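Kleinteilemagazin Okemier mit durchsichtigen Schubladen: meine Erfahrung nach fünf Monaten

Bewertung von Sipho Modise, 31. Okt. 2022

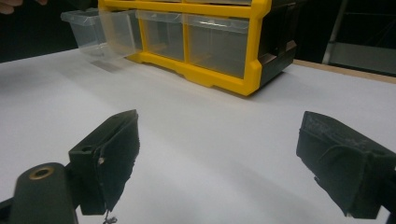

Ich repariere zu Hause kleine Sachen, meistens alte Radios und manchmal eine Nähmaschine von Bekannten. Dafür braucht man viele Schrauben, Federn und Unterlegscheiben, und bis Mai waren alle diese Teile bei mir in Marmeladengläsern. Das Glas muss man immer ausleeren, bis man die richtige Schraube gefunden hat. Ich habe deshalb das Magazin von Okemier gekauft, das gelbe mit der schwarzen Seitenwand. Die Farbe ist Geschmackssache, meine Frau findet sie zu laut, mir gefällt sie. Wichtiger sind mir die Schubladen. Man kann sie sehr weit herausziehen, so wie die linke auf dem Foto, und dann kommt man auch mit dicken Fingern bis in die hintere Ecke. Das war bei meinem alten Kasten von Galtach nicht möglich, dort ist die Schublade schon nach der Hälfte stehen geblieben.

Der Rahmen macht einen stabilen Eindruck. Zwischen den Schubladen sind dicke Stege, und es biegt sich nichts durch, auch wenn ich die unteren Fächer ganz mit Muttern fülle. Ich habe das Magazin einmal auf die Küchenwaage gestellt, leer waren es 1180 Gramm. Das ist nicht viel, und man merkt es leider: Wenn wenig darin liegt und eine Schublade klemmt, zieht man das ganze Magazin ein Stück mit. Ich habe jetzt unten zwei Streifen Gummi geklebt, seitdem rutscht es weniger.

Was mir nicht so gut gefällt, sind die Griffe. Jede Schublade hat vorne oben nur eine kleine Lasche. Mit trockenen Händen geht es, mit Öl an den Fingern muss ich oft zweimal greifen. Eine größere Lasche würde nicht viel kosten, denke ich.

Der zweite Punkt ist der Kunststoff von den Schubladen. In der Werbung steht »glasklar«. Bei mir sehen die Fronten eher matt und etwas grau aus. Eine Feder von einer Schraube zu unterscheiden ist kein Problem, aber M3 und M4 kann ich durch die Front nicht erkennen. Ich habe Etiketten von Astico darauf geklebt, sie halten gut und lassen sich auch wieder abziehen, ohne Reste.

Einmal ist mir eine volle Schublade heruntergefallen, aus Tischhöhe auf Fliesen. Sie hat eine weiße Stelle an der Ecke bekommen, aber keinen Riss. Die Schrauben habe ich noch eine Woche lang gefunden. Eine Sperre gegen das Herausfallen gibt es nämlich nicht, das sollte man wissen, wenn Kinder im Haus sind.

Bestellt habe ich bei Motaung, die Lieferung hat acht Tage gedauert. Der Karton war an einer Seite eingedrückt, dem Inhalt ist nichts passiert. Trennwände für die Schubladen waren nicht dabei, man muss sie extra bestellen, die Packung mit 10 Stück. Bei dem Preis hätte ich wenigstens ein paar davon erwartet.

Ich gebe vier von fünf Sternen. Für Schrauben, Knöpfe oder Perlen kann ich es empfehlen. Für schwere Werkzeuge sind die Schubladen zu klein. Ein zweites werde ich vielleicht im Winter kaufen, wenn ich die Kondensatoren sortiere.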